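Cómo escribir las normas de una célula de inserción (y conseguir que se cumplan)

Archivado en: Taller, Buenas prácticas
Tiempo de lectura: un café largo

Llevo desde abril con este texto a medias, y cada vez que lo abría me acordaba de otra cosa que quería meter, así que perdonad si sale un poco largo. Varios me habéis escrito después de la entrada sobre pinzas para preguntarme lo mismo con distintas palabras: muy bien, ya tengo el brazo, ya tengo el útil, la pieza entra... ¿y ahora qué reglas pongo en el taller? Pues vamos a ello, con calma.

Hablo de células pequeñas, de las que meten una pieza en una ranura y la vuelven a sacar: placas de circuito, discos, módulos con su soporte de plástico. En Stutosis montamos una así para el proyecto Fidatham, y casi todo lo que cuento viene de ahí. No sustituye a la evaluación de riesgos de vuestra instalación ni a lo que diga el manual del fabricante del robot. Si algo de lo que leáis aquí choca con vuestro manual, manda el manual, ¡siempre!

Qué necesitáis antes de empezar

Un documento compartido donde quepa todo en dos páginas, la evaluación de riesgos ya hecha, una copia del programa en su versión actual, un rotulador fino, cinta de papel y una mañana sin visitas. Lo de la mañana lo digo muy en serio, que la primera vez lo intenté entre reunión y reunión y acabé con tres borradores que se contradecían entre ellos.

Paso 1. Poned nombre a cada alojamiento

Parece una tontería y es por donde hay que empezar. Si el operario dice «la ranura de la derecha» y el programador la está mirando por la cámara de la muñeca, con la muñeca girada, pueden estar hablando de dos ranuras distintas. Nosotros usamos letra para la zona y número para la posición, siempre leídos con el útil de frente y en su orientación de trabajo. El nombre va escrito en tres sitios: en el útil, en el programa y en la hoja de turno. Los tres iguales, con las mismas mayúsculas, que luego alguien busca «a2» en el registro y no le sale nada.

Nombrad también los huecos que no usáis. En nuestro útil, que en casa llamamos Pärn, hay alojamientos previstos para referencias que todavía no trabajamos, y durante un tiempo no tuvieron nombre. El resultado fue que en los partes aparecían como «el otro», «el de en medio» y «el vacío», según quién escribiera.

Paso 2. Escribid cuál es el estado inicial

Una célula de inserción se puede arrancar con el útil vacío, con una pieza puesta o con varias, y el robot se va a comportar según lo que crea que hay. Así que la primera norma de la hoja tiene que decir, con nombres de alojamiento, qué debe estar puesto y qué no antes de pulsar marcha. Una línea por alojamiento. Si trabajáis con variantes, una hoja por variante, aunque se parezcan muchísimo.

Y una cosa que aprendí tarde: el estado inicial lo comprueba una persona mirando el útil, de pie delante y con la célula parada según vuestro procedimiento. La comprobación automática por visión está estupenda y la tenemos, pero la ponemos detrás de la otra, como segunda mirada.

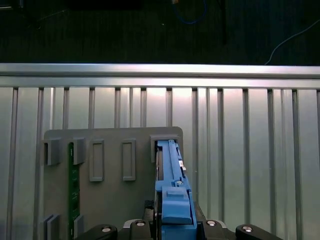 Paso 3. Separad acercamiento, alineación e inserción

Mucha gente programa la maniobra entera como un solo movimiento, y entonces la norma también sale de una pieza: «el robot inserta el módulo a velocidad reducida». Eso no ayuda a nadie cuando hay que averiguar qué ha pasado. Partidla en tres tramos y dad a cada uno su límite propio, su condición de entrada y su condición de parada.

En el acercamiento lo que importa es el recorrido. Que sea siempre el mismo, que no cruce por delante de piezas ya colocadas si se puede evitar, y que termine en un punto de espera con nombre. Ese punto de espera es vuestro mejor amigo, porque es donde el robot puede quedarse quieto mientras alguien decide.

En la alineación se ajusta la posición de la pieza respecto a las guías, y aquí la regla es no empujar. Si hay fuerza donde no tendría que haberla, se para y se retrocede al punto de espera por el mismo camino de entrada. Nada de corregir «un pelín a la izquierda» a mano con la pieza medio encajada, que todos lo hemos hecho y a todos nos ha salido bien hasta que un día no.

En la inserción sí hay contacto, así que hace falta un límite de fuerza y un límite de recorrido, los dos a la vez. Con uno solo os quedáis cojos: una pieza puede llegar a su profundidad torcida, o puede dar la fuerza esperada apoyada en el borde de la guía. El valor concreto sacadlo de la hoja de la pieza y de vuestros ensayos, por favor no copiéis el mío.

Paso 4. Decidid qué cuenta como «colocado»

Esta es la norma que más discusiones nos ha ahorrado. Antes, cada uno tenía su idea. Para Yi-an Tak, que venía de montaje manual, una pieza estaba colocada cuando al tocarla con el dedo no bailaba; para mí, cuando el programa pasaba a la línea siguiente; y para el cuaderno, cuando alguien se acordaba de apuntarlo. Nos sentamos los tres (bueno, los dos y el cuaderno) y escribimos una definición que se puede comprobar: profundidad dentro de tolerancia, fuerza dentro de la ventana y pinza abierta sin que la pieza se desplace. Si falta una de las condiciones, se anota como no colocada, por muy bien que se vea.

Hicimos 206 inserciones con la definición nueva antes de darla por buena, y en 31 de ellas el criterio antiguo y el nuevo no coincidían. La mayoría eran piezas que yo habría jurado que estaban bien. Merece la pena hacer esta prueba con vuestras propias piezas, aunque os lleve un par de tardes, porque los números de otro taller no os van a convencer como los propios.

Paso 5. Normas para manos humanas

Con las reglas del robot ya escritas, tocan las nuestras, que son las que cuestan. Os pongo las que tenemos en la pared, tal cual, y luego comento un par:

No se entra en la zona del útil con el robot habilitado.
Quien para la célula es quien la rearma, y si se marcha, deja el relevo por escrito.
Las placas y los discos se manipulan con pulsera antiestática conectada, también cuando «es solo un segundo».
No se retira una pieza sujeta por la pinza sin seguir la hoja de liberación.
Los cables que se mueven se vuelven a guiar antes de arrancar.
Si se toca la fijación del útil, se repite la calibración completa.

La de los cables la añadimos después de las demás. Un cable que ayer no molestaba puede estar hoy dentro del recorrido porque alguien movió el portátil medio metro. Repasadlos con la vista desde el lado del robot y también desde el lado contrario, y no deis por bueno un lazo suelto solo porque el brazo pase lejos en el programa de hoy.

La hoja de liberación merece su propio documento. La nuestra ocupa media página y explica cómo soltar la pieza cuando el robot se ha parado con ella agarrada: qué se apoya, quién sujeta, qué modo se selecciona y qué velocidad está permitida. La ensayamos en frío con cada persona nueva, usando una pieza de descarte, hasta que la hace sin mirar el papel. Luego le pedimos que la haga mirando el papel, claro. 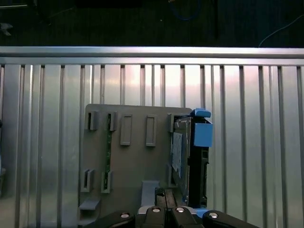
Paso 6. El registro, corto y siempre igual

Un registro largo se rellena bien la primera semana. El nuestro tuvo al principio diecinueve campos, una barbaridad, y lo dejamos en seis: alojamiento, referencia, versión del programa, resultado, motivo de parada si lo hubo, e iniciales. Lo llevamos en Wokus, que es la libretilla digital que usamos en el taller para todo, pero una hoja de cálculo hace el mismo servicio, y una carpeta con papel también.

El motivo de parada se elige de una lista cerrada. Si dejáis texto libre tendréis «atasco», «se atasca», «atascado otra vez» y «lo de ayer», y a ver quién cuenta eso. Eso sí, poned un campo de observaciones aparte, porque lo interesante suele aparecer ahí. Después de 1.000 ciclos registrados teníamos 73 paradas, y lo que nos hizo encontrar la causa de un buen montón fue una nota al margen que decía «pasa más cuando la etiqueta está levantada». Desde entonces revisar etiquetas y adhesivos de la pieza está en la comprobación previa, y si una esquina se despega, la pieza se aparta y se decide fuera de la célula.

Paso 7. Cambios: quién, cuándo y qué se repite

Cualquier cambio en el útil, la pinza, el programa o la pieza obliga a repetir algo, y lo que hay que tener escrito es qué. Hicimos una tabla sencillísima. Si cambian los dedos de la pinza: calibración de herramienta, ensayo en vacío y ensayo con pieza de descarte. Si cambia el útil o se desmonta: lo anterior, más la verificación de cada alojamiento, incluidos los que no se usan ese día. Si cambia solo la velocidad de un tramo: ensayo de ese tramo y del siguiente, y revisión de la evaluación de riesgos por quien la firma. Si cambia el proveedor de la pieza, aunque la referencia sea la misma, se trata como pieza nueva.

Una sola persona aprueba el cambio y otra distinta hace el ensayo. En talleres muy pequeños esto es incómodo, lo sé de sobra, y a veces toca esperar a que llegue el compañero de la tarde. Se espera.

Cómo presentar las normas al equipo

No las mandéis por correo. Imprimidlas, llevadlas a la célula y leedlas en voz alta delante del útil, señalando con el dedo cada alojamiento. Suena un poco escolar y a mí me daba vergüenza, pero en esa lectura salieron cuatro erratas y un punto de espera que en la hoja tenía un nombre y en el programa otro. Dejad sitio en blanco al pie para que la gente apunte dudas a mano, recogedlas al cabo de un par de semanas y sacad la versión siguiente con la fecha bien grande, y tirad la vieja (la vieja de la pared, se entiende; una copia se archiva).

Preguntas que me habéis mandado

¿Hace falta todo esto si el robot es colaborativo? Sí. La evaluación se hace sobre la aplicación completa, con su pinza y su pieza, y un módulo con esquinas agarrado por unos dedos metálicos hay que mirarlo con el mismo cuidado.

¿Cada cuánto revisáis las hojas? Con cada cambio de la tabla, y además una vez por trimestre aunque no haya cambiado nada.

¿Puedo usar vuestra lista de la pared? Claro que sí, para eso la pongo, pero adaptadla, quitad lo que no tengáis y añadid lo vuestro. Si encontráis una regla que nos falte, dejadla en los comentarios, que la próxima revisión la hacemos en cuanto terminemos de cambiar los dedos de la pinza.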